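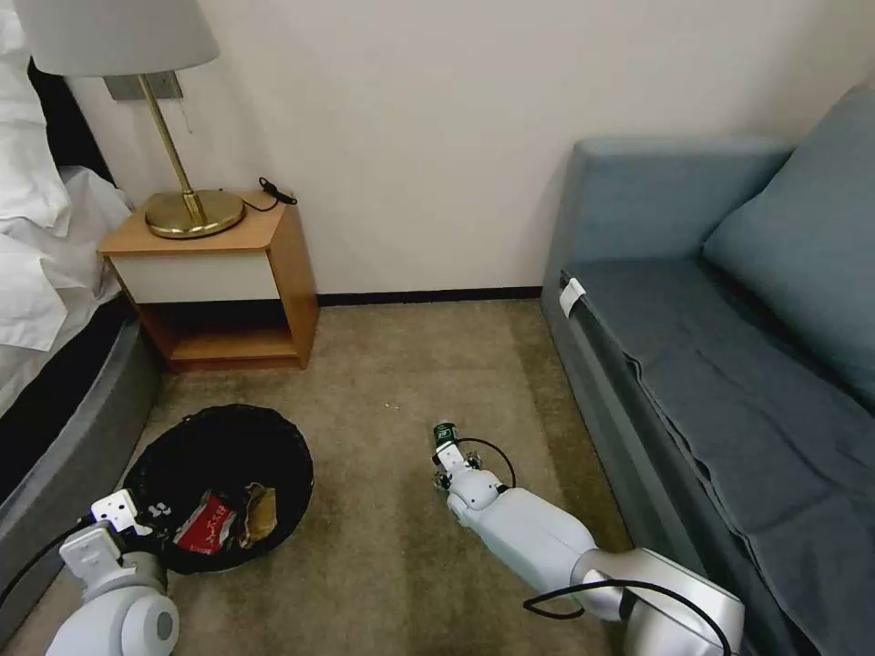 Sirora Pharmacy to Host Free Hearing Screenings and Ear Health Talks

27 April 2022
By Nurhan Soylu

Sirora Pharmacy will offer free hearing screenings at its Basinik Road store next month, along with two short talks on ear health and hearing loss. The event is open to everyone, and you do not have to be a Sirora customer to attend.

Screenings take 10 to 15 minutes and are done in the consultation room at the back of the store. Each visitor listens to a series of tones through headphones and presses a button when a tone is heard. Results are given on the spot, on a printed sheet that can be taken to a family doctor.

A screening does not replace a full hearing exam. Anyone whose results fall outside the normal range will get a list of local hearing clinics, including those that accept Medicare Advantage plans.

Audiologist Canan Başaran will give both talks. The first covers age-related hearing loss and the early signs that family members tend to notice first — a louder television, missed phone calls, trouble following a conversation in a restaurant. The second is about noise at work and at home, with a look at earplugs and earmuffs and how to fit them. She will take questions after each talk.

"Many of the people I see have been putting off a hearing test for years," Başaran said. "They get used to asking others to repeat themselves. A screening is a simple place to start."

Pharmacist Bülent Türkmen will also be on hand to review medications. Some common prescriptions, as well as high doses of aspirin, can cause ringing in the ears or affect hearing. Visitors who would like a review should bring a list of everything they take, including vitamins. Do not stop taking a prescribed medicine without talking to your doctor or pharmacist.

Sirora held its first screening event in November, when 69 people were tested. The store has added a second screening station this time to shorten the wait.

Appointments are recommended but walk-ins will be seen as time allows. To book, stop by the pharmacy counter or ask for Gunnel Myklebust when you call the store. Children under 12 should be accompanied by a parent or guardian. Please leave hearing aids in until staff ask you to remove them, and tell the person doing your screening if you have had an ear infection or ear surgery recently.

The store entrance and consultation room are wheelchair accessible. Free parking is available behind the building. Coffee, tea and fruit will be served.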